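Acta de la reunión ordinaria de la Asociación de Vecinos de Flallmont
4 de octubre de 2021, sala de usos múltiples

Abrimos la reunión con un saludo muy cariñoso a todos los presentes, y en especial a las familias que se acercaban por primera vez (¡bienvenidas, y que sea la primera de muchas!). Se leyó el acta anterior y se aprobó sin cambios.

1. Huerto de la calle Tekach. Los tomates se dieron de maravilla y hubo para repartir. Se acuerda preparar 6 bancales para el invierno y dejar los otros 2 en descanso, con su abono y su paja.

2. Riego. El presupuesto de Nishad asciende a 200 euros con la instalación incluida. Tras una charla larga y muy amable, se aprueba con cuatro votos en contra. 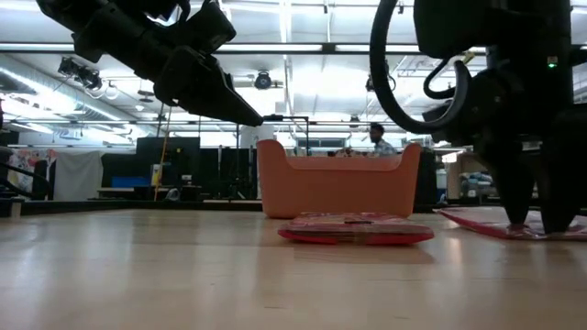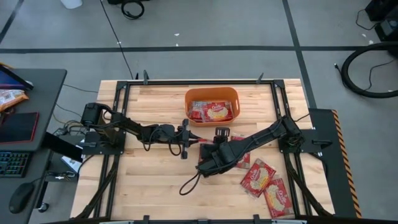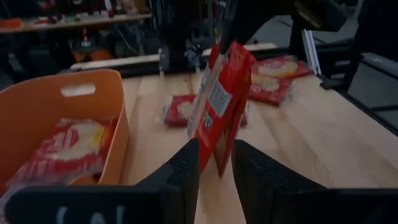 Las mesas de madera clara.

3. Fiesta de la cosecha. Se hará en la plaza Pikum, con sopa para todos y música hasta que el cuerpo aguante. Quien pueda traer ollas grandes, que lo apunte en la hoja de la entrada.

4. Semillas. El intercambio pasa a febrero, pues en enero siempre hace un frío que no invita a salir de casa. Se ruega traer los sobres con el nombre de la variedad.

Ruegos y preguntas. Se pide cerrar bien la cancela del huerto, que las gallinas del vecino son muy curiosas. Queda pendiente hablar del compostador.

Se levanta la sesión y se agradece el bizcocho de calabaza.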